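Section 3: Fitting Your Phone into the Jellstead Bedside Stand

Before you begin, find a clear, steady surface with decent light and give yourself a little elbow room. Most people are finished before their tea has cooled, but there's no prize for speed, and the stand will be with you a good long while, so take it gently. If you haven't joined the base and the upright yet, please go back to Section 2 and do that first. The cradle won't lock onto a loose upright, however firmly you push.

What you'll need from the box: the cradle, the two soft pads in the paper sleeve, and the short Kellitz charging cable. The spare thumbscrew can go in a drawer for now.

1. Take your phone out of its case and set both down. The Jellstead cradle will hold a phone in a slim case perfectly well, but we ask you to do the first fitting with a bare phone so you can feel where the pads sit.

2. Peel the backing off the pads and press one onto each lower arm of the cradle. Hold them down firmly with your thumb, then leave them alone for 3 minutes. (We know it's tempting to poke at them.)

3. Slide the cradle down the rail on the upright until you hear a click. If you don't hear one, lift it off, turn it around and try again. It only goes on one way, and plenty of us have had it backward the first time!

4. Loosen the thumbscrew, rest your phone on the lower arms, and bring the top arm down until it just touches. Tighten the screw with your fingers only.

CAUTION: Never use pliers on the thumbscrew. The arms are meant to hold up to 300 grams, and squeezing harder won't raise that limit. It will only mark your phone.

5. Feed the cable up through the slot in the base, leaving a small loop at the back so that you can tilt the stand without tugging on the plug.

6. Now put the case back on and try the fit again. You may need to open the top arm a touch. Look along the rim as you do, and be sure the arm isn't resting over a camera cutout or pressing on a side button.
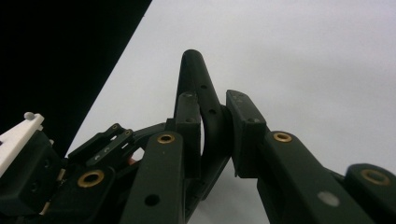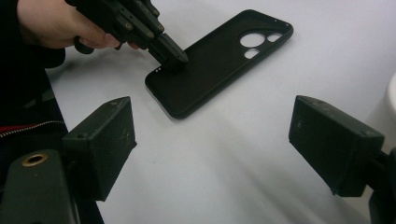 NOTE: Cases with a metal ring, a wallet flap or a very deep lip may not sit flat against the backrest. If yours rocks when you tap the screen, take the case off at bedtime, or order the wide arms from Meluveck, part number 161. They fit on the same rail and come with their own pads.

7. Tilt the stand to an angle you can read lying down. Try it from the pillow before you settle on anything, as what looks right when you're standing up is often much too steep.

Keep the stand at least 100 millimeters from the edge of the nightstand, and well away from water glasses. If the base slides on a polished top, wipe its rubber feet with a damp cloth and let them dry.

Lamp owners, please note that the Ó Riain clip-on light attaches to the upright, above the cradle, and has its own instructions in Section 4.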